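Visit report: Darkcombe kitchenware works and seconds shop
February 25, 2020

Twelve of us from the cookery evening class went down to Darkcombe on the morning coach. The works opens its doors to outside groups twice a year, and the December date had been put off when the boiler failed, so most people had been on the list for a while. Tickets were £4 each, paid at the gatehouse, cash only.

Flemura has been on the site since the seventies. It started with enamel pie dishes and moved into plastics later on. Our guide was Jonatan Sæther, who runs the moulding hall and has worked there for most of his adult life. He gave us ear plugs and a hairnet and asked us to keep behind the yellow line.

The moulding hall is long, low and very warm. There are nine presses along one wall, and only five were running. Pellets come in by lorry and go up to a hopper on the roof. On the line we watched, a colander dropped out every 83 seconds. Jonatan said the time is nearly all cooling, and that hurrying it gives you a warped rim. Scrap is ground up and goes back in, apart from anything with two colours in it, which is sold on to a firm that makes fence posts.

The tool store was the part I liked best. Each shape needs its own steel mould, and they keep 379 of them on racks, some for things that have not been sold in decades. There was one for a jelly rabbit. A new mould costs more than a family car, so none of them are thrown away.

The enamel shop was shut for repairs to the kiln, and we only saw it through the door. This was a pity, as several of the group had come for that. Oda Tveit, who does the finishing, came out with a tray of test tiles and talked us through the colours. The dark green is the hardest to get even. She took questions for quite some time and the coffee had to wait.

Lunch was soup and a roll in the canteen, with a good leek and potato and a thinner tomato. The canteen seats 92 and we had it nearly to ourselves. After that came the seconds shop, which is a single room behind the loading bay. Prices are marked on masking tape. Pie dishes with a chip on the underside were cheap, storage tubs less so – check the lids before you pay, as they are not always put with the right tub. I bought two dishes and a flour scoop.

The coach left at three and we were back before dark. Anyone going in the summer should know that there is no lift to the tool store, and that the lane from the bus stop has no pavement. The gatehouse takes bookings by telephone, mornings only.
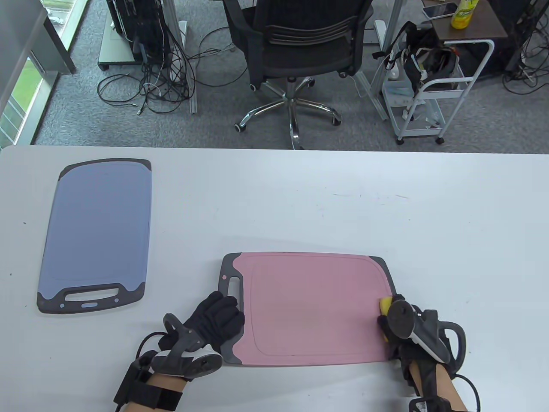 Cutting boards in blue-grey and pink, each with a handle slot at one end.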